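Bancada, garra e bom senso: regras da casa para quem automatiza a cozinha

Sábado, 21 de abril de 2018

Há quem compre uma garra para arrumar a cozinha e acabe a arrumar a cozinha para a garra. Aconteceu-me a mim, no apartamento da Rua Trosmont, e ao fim de uns meses já tinha a porta do frigorífico coberta de regras. Passei-as a limpo. Servem para garras de mão, para braços pequenos montados na bancada e, com alguma boa vontade, para adolescentes.

Antes de começar

Tire tudo da zona de trabalho que não faça parte da tarefa. Tudo inclui o telemóvel, o pano húmido e a chávena de café que «fica só ali um bocadinho».

Limpe a madeira com um pano bem torcido e deixe secar. Migalhas debaixo de um recipiente bastam para ele ficar torto, e uma garra não tem o instinto de o rodar até assentar. Se a bancada leva óleo, trate dela na véspera. O meu tampo tem 40 milímetros de espessura e bebe óleo como gente grande, mas à superfície demora a perder o escorregadio.

Marque a zona de alcance com fita de pintor. Na minha bancada deixo uma margem de 36 centímetros até à borda, medida com fita métrica e não a olho – o olho, depois do jantar, é um otimista. Dentro da fita mexe a máquina, fora da fita mexem as pessoas. O gato não assinou.

Pegar e largar

Abra os dedos por completo antes de descer. Descer a meio fecho poupa um segundo e custa uma tampa.

Faça a primeira passagem sem nada entre os dedos, devagar, a ver se tocam na madeira. Um risco numa bancada de madeira clara vê-se da porta da rua, e a lixa é um passatempo que não recomendo a ninguém.

Nos recipientes redondos, pegue pelo corpo, com um dedo de cada lado e à mesma altura. Nunca pela tampa: as tampas existem para sair, e escolhem sempre o pior momento para cumprir a sua vocação. Se houver uma parte transparente por baixo, trate-a como vidro até prova em contrário.

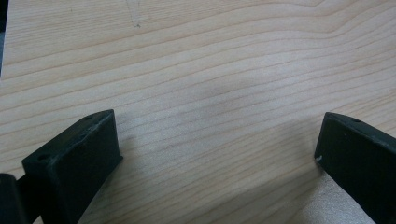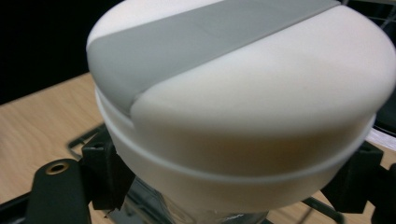 Os dedos afastados sobre a madeira, na primeira fotografia; na segunda, encostados aos dois lados do recipiente branco, abaixo da tampa.

Aperte o mínimo que segure. A minha regra é começar no valor mais baixo e subir um ponto de cada vez, levantando apenas dois dedos de altura para experimentar. Quem começa no máximo aprende muito sobre plástico.

Não carregue mais de 400 gramas, conteúdo incluído. O limite é meu e é conservador de propósito. A balança de cozinha está na segunda gaveta, custa pouco e tem melhor opinião formada do que eu.

Grelhas de arame são terreno difícil. Se tiver de pousar alguma coisa em cima de uma, confirme primeiro que a grelha não baloiça e que a base do objeto apanha vários arames. Ao levantar, suba a direito. Qualquer desvio para o lado e leva a grelha atrás, com um barulho que acorda o prédio.

Nada quente. Nada cheio sem tampa. Facas, nem pensar, por mais que o vídeo do vizinho da frente pareça convincente.

Pessoas à volta

Uma pessoa comanda e as outras calam-se. Três adultos a gritar «mais para a esquerda» é uma assembleia de condomínio.

Cabelo comprido apanhado, mangas arregaçadas, anéis no pires. Combine uma palavra de paragem que não se use à mesa. Cá em casa é «Fivonthorpe», o que tem a vantagem de não aparecer por acaso numa receita.

Se algo cair, deixe cair. Primeiro pare a garra, depois apanhe os cacos. A ordem inversa é muito popular nas urgências.

Depois

Limpe os dedos da garra com pano seco e passe a unha pelos furos e cantos, onde se instala a farinha. Verifique parafusos e folgas uma vez por mês. Em julho, com o calor, faço-o de quinze em quinze dias; talvez seja superstição, mas é uma superstição com chave de fendas.

Anote o que correu mal. O meu caderno chama-se Zervas, como o antigo armazém de ferragens onde o comprei, e já regista mais de 3119 pegas, entre boas e vergonhosas. As vergonhosas têm melhor letra, porque as escrevi sentado, depois de varrer.

Desligue da tomada antes de guardar. Guarde com os dedos fechados, numa caixa com tampa, longe do fogão. A minha diz «Jitgate» a marcador, nome do projeto, e por cima, noutra letra, «não são as bolachas».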